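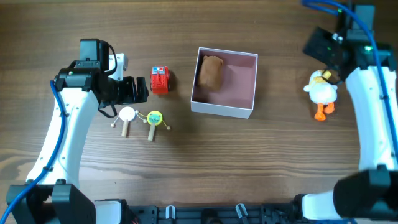

Brown wooden tabletop with open storage box, plush toys, red toy vehicle and rattle drums.

Jestley Wood Care Oil for Tables and Worktops
Supplied by Grestico Surface Care

Product overview
Jestley Wood Care Oil is a clear finishing oil for interior wooden furniture. It is intended for dining tables, desks, nursery tables and shelving that are wiped down often and need a finish that can be renewed without sanding the whole surface. The oil soaks into the wood and leaves a low sheen. It does not form a thick film and will not hide the grain.

The product replaces Dizon Table Oil in our catalogue. Customers who have used the earlier product may apply Jestley over it once the surface has been cleaned and lightly rubbed down.

Sizes available
Trial tin, 100 ml
Standard tin, 900 ml
Fletero lint-free cloths are sold separately in packs of 200.

Application
Remove all wax, grease and polish. Sand bare wood along the grain and clear away the dust with a dry cloth. Stir the tin well; do not shake. Apply a thin coat with a cloth or short-haired brush, working along the grain, and wipe off any surplus within 15 minutes. Leave overnight before applying a second coat. End grain and table edges take up more oil and may require a third.

Newly treated furniture should be kept free of objects until the finish has hardened fully. Lamps, boxes and rubber feet can leave marks if put back too early.

Routine care
Wipe with a damp cloth and a little mild soap. Bleach, scouring pads and spirit-based sprays should be avoided. Where a patch has become dull, it may be treated on its own, provided that the edges are blended with a nearly dry cloth.

Safety and storage
Keep out of the reach of children. Use in a well-ventilated room. Cloths soaked in oil may catch fire without a flame and must be laid flat outdoors to dry, or placed in water in a closed metal container, before disposal. Close the lid firmly after use and protect from frost.

Ordering and delivery
Orders may be placed through the website or by trade account. The product code is 82 for both sizes; please state the size required. Tins cannot be returned once opened.

Technical enquiries should be addressed to Baptiste Chauvin, Product Support.

Page last updated: Aug 25, 2025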